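The gripper that would not let go

6 min read
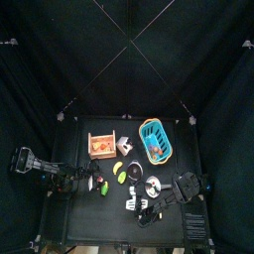 Toy kitchen, two arms, black cloth on every side. Frying pan front right.

I have now lost most of August to a robot that is very good at picking things up.

Picking things up was the whole goal for months, so I should be grateful. The arms reach out, close on a toy vegetable, carry it over to a basket and then, one time in a while, stand there holding it like a guest who doesn't know where to put his plate. The left arm did this first. I blamed the left arm.

Some background for the two people who read this and aren't my brother. The project is called Flakach, and it exists to tidy a toy kitchen without help. The arms are a secondhand pair of Fomaris that I bought as a set. The control software is my own, with all that implies. Everything lives inside a tent of dark fabric in the spare room, because daylight used to ruin my color matching by four in the afternoon.

The fault goes like this. The arm gets to the drop point. My program sends "open." The gripper motor reports that it has opened. The gripper is shut. The program, being a trusting soul, moves on to the next item and drives a closed fist with a plastic vegetable in it straight down into the table.

The first time it happened I was in the kitchen (the real one) and heard a crunch. The log said the run had gone fine. In fact the log for that night shows 885 grasps attempted and not a single error, and I would like to frame it.

So I did what anybody does, and swapped the thing that was easiest to swap. New gripper cable on the left arm. It worked all evening, and I went to bed feeling like a professional. Next morning the right arm did it.

That ruled out a bad cable, or meant I had two of them, and I spent longer than I'd like to admit on the second theory. I ordered more cables from Prusgate, who by now must think I'm running a factory.

What I should have done on day one was look at the raw position numbers coming off the motor. When I finally did, the answer was sitting there in plain sight. The gripper motor counts its position as it turns, and after a power dip it wakes up and assumes that wherever it happens to be is zero. If it happens to be clamped on a carrot at that moment, then "closed on a carrot" becomes the new "open." One reading came in at 3,771 on a joint that has no business going past 2,400. My code clipped it to the nearest legal value and said nothing. I wrote that line. I even left a comment on it that says "shouldn't happen."

The power dip was my doing too. Both arms ran from the same supply, and when both of them lifted at once the voltage sagged just long enough to restart a gripper motor without bothering anything else. It never showed up in my tests because I test one arm at a time, like a coward.

Here is what's different now:

Each arm has its own supply.

An impossible reading stops everything. It used to get rounded off and waved through.

After every drop, the program checks how much current the gripper is drawing. A hand that claims to be open and is still squeezing gets called a liar, and the arm halts where it is.

There is a stop button I can reach from the chair. There was always a stop button. It was behind the tent, which meant that to stop the arms I had to lean past the arms. I got a knuckle rapped that way in the second week, nothing worse than a bruise, and then kept the button there for another month. I have no defense. If you have one of these at home, go and check where yours is before you read any further.

Since the changes I've done 14 long runs. The halt has tripped twice, both times for a good reason, and both times the arm just stopped in midair and waited for me, which is all I ever wanted from it.

Hunt, my other project, the one that's supposed to find lost socks, is still in its box. It uses the same motors. I'll be reading that code with a flashlight before anything gets plugged in.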